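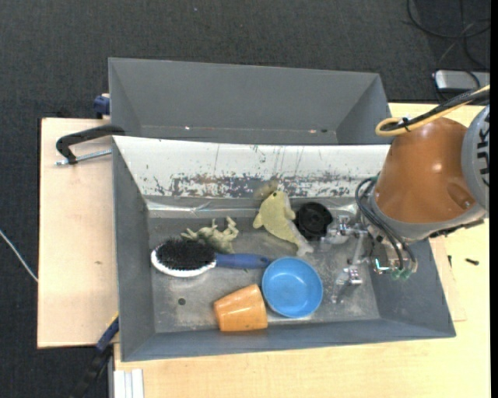 Troels Kjærgaard thinks you should never sort a house by room. Start with the odds and ends, he told me, the stuff that belongs nowhere, and the rooms will look after themselves. I was doubtful, but I've now spent a whole Saturday on odds and ends and I have to say he's got a point!

Grey bins, pale wooden table, dark carpet. Hairbrush, blue bowl, orange cup and a yellow dolphin, all in together - which is exactly the kind of mix Troels means. I've grown very fond of the dolphin. The bristles on that brush are good and thick too, and I do like a blue handle.

A few people asked about the bins on the last gallery. I'd been using the folding crates from Gikero, and they're lovely and light, but they sag as soon as you put crockery in. Deep ones with sloping sides are so much easier to rummage in, and I don't mind them scuffed. The white panel on the front one has lost a fair bit of its paint along the bottom, and there's a shiny strip that looks like clear tape running under it. I'm leaving well alone.

My system, for anyone joining in: 3 piles, keep, give away and think about it. Bathroom things and toys go through first, kitchen bits last. The think-about-it pile is allowed to sit for 4 days and then it has to choose a side. My sister says 2 days would be plenty but she has never owned anything she didn't need.

Next up is the cupboard under the stairs, where I know for certain there's a Wako lamp with no shade and a whole bag of curtain hooks. If anybody near Tamus wants curtain hooks, leave a comment and I'll put them by for you - first come, first served.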